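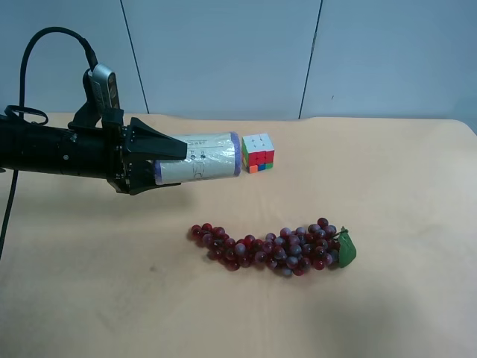 A white cylinder held over the beige tabletop, held in a black gripper.

Do refill clubs save you anything?

Ernora has been mailing flyers around Plotthorpe since December, and by now most of you have had at least one. The pitch is simple. You pay to join, they drop off household basics on a schedule, and you stop buying them at the store. Trash bags, dish soap, sponges, paper towels. The flyer says the average home wastes money on "unplanned basics." I would love to know how they measured that.

Hugo Chauvin signed up last year and was kind enough to let me go through his receipts. He paid $108 to join. His deliveries over twelve months came to $492. I asked what he used to spend on the same stuff and he didn't know, and I suspect that is true of most people who join. It's hard to feel cheated when you never had a number to start with.

So I took his list to Roussel, the hardware store on the corner, and priced what I could. Some items were cheaper there. A few cost more, mainly the soap. Sizes were the real headache. Ernora sells by the "home unit," and I could not get a straight answer on how many bags are in a home unit of bags. The person on the phone read me the same sentence from the website 2 times. 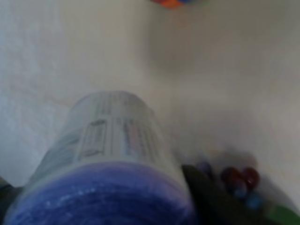 Then there's the schedule. You can skip a delivery, but only if you say so before the cutoff, and the cutoff moves. Hugo missed it 2 months in a row and now has a hall closet full of sponges. He says he'll use them eventually. I'm sure he will, and I'm also sure the company knows how often people miss that date.

Flamau, the other outfit doing this, charges nothing to join. Fine, but its prices are only shown after you hand over a phone number, and I wasn't willing to do that for paper towels.

If you can't get to a store easily, a delivery may be worth paying extra for, and I won't argue with that. Everyone else should save receipts for a couple of months before signing anything. Write down the count on each package as well as the price. Ernora says it will publish a full price list soon. I asked for a date and didn't get one.
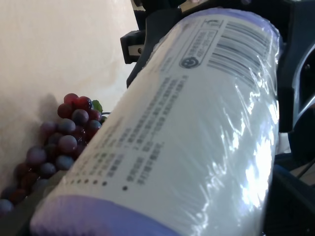 Wrapped roll with a white label and purple bands at the ends.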